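**Wagering requirement on a welcome bonus: does blackjack count or not?**

Posted in Bonuses & Withdrawals, 21/08/2026

I signed up at Prellia last week and took the first deposit bonus. I put in $200 and they matched it, so I had $400 to play with. I mostly play blackjack and I've been at it in the evenings since then. My balance is up a little and I wanted to take some of it out.

When I went to the cashier page it told me I still had most of the wagering left. By my own notes I have bet $1,265 in total on blackjack, but the progress bar has hardly moved. I expected it to be a good part of the way by now. The bonus page says 28x and I took that to mean 28 times the bonus, in any game.

Is the bar broken, or am I reading the terms wrong? And if I cancel the bonus, do I lose my own money too? Support sent me a link to the same page I had already read.

I usually play on my phone in the spare room after the laundry is sorted.

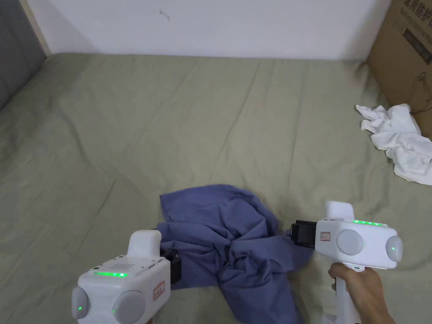 *Spare room, laundry still to be folded.*

Thanks in advance.

Paula Zamfir

---

**Dreltgate**

The bar is probably fine. What you're missing is game contribution. Nearly every casino that offers a bonus counts slots in full and table games at a much lower rate, and it is normally in a separate table lower down in the terms or on a different page called something like "game weighting."

Say blackjack counts at 10 percent. Then your $1,265 in bets adds $126.50 to the bar. Your total requirement is 28 times $200, or $5,600. So you would be a little over 2 percent of the way there, and that would look like a bar that hasn't moved. I don't know the rate at your site. Some places count blackjack at zero while a bonus is active, so look it up before you play another hand.

Check these too:

- Whether the 28x applies to the bonus only or to deposit plus bonus. If it's both, your total is $11,200, double what you think.
- The maximum bet while the bonus is active. If you went over it even once, they may void the winnings when you ask for a withdrawal.
- The time limit. If it runs out, the bonus and anything won with it usually go.
- Whether your own deposit is used first. At many sites it is, and then the bets made with your cash may or may not count.

On canceling, it depends on the order the money is used in. If your cash goes first and you've been winning, there may be a fair amount that is still yours. If the balance is locked together, canceling can take the winnings and leave only the deposit, or what remains of it. Ask support this exact thing in writing: "If I cancel the bonus now, what amount will be left in my cash balance?" They should be able to give you a dollar figure. Take a screenshot of the reply.

I would not switch to slots just to move the bar faster. The house edge on most of them is a lot higher than on blackjack, and $5,600 of slot betting can easily cost you more than the $200 bonus is worth. I worked this out for myself once on a game with a 4 percent edge. The expected loss on $5,600 was $224.

I keep my own bets in a notebook with the date, game and total staked. It makes arguments with support much shorter.
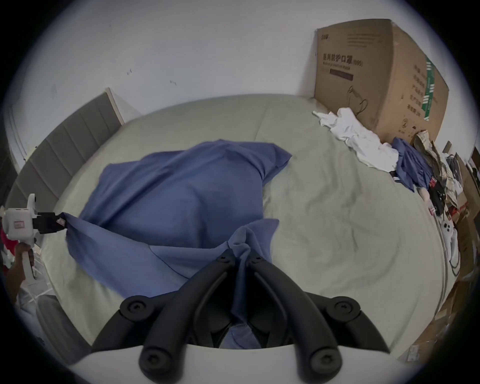
---

## Rønning

Same thing happened to me at a different site. Blackjack counted for nothing and I found out after 11 days. I canceled and got my deposit back, but not the winnings.

I don't take bonuses anymore if I'm going to play cards. You can normally untick the box when you deposit.

---

## Amstead

Dreltgate covered most of it. One correction: the 10 percent figure is common but I have seen 5 and 20 as well, and the rate can differ between regular blackjack and the live dealer tables at the same casino. Look for both lines.

Also, pushes often don't count toward wagering at all. If your notes include every hand, your $1,265 may be higher than their figure even before the weighting is applied. Ask for the game history from your account page. It should list each bet and you can add it up from there.

If they refuse to tell you the contribution rate, file a complaint through their complaints form, not the chat. Keep the case number. I did that last September over a bet limit and got a proper answer by email, although it took a while.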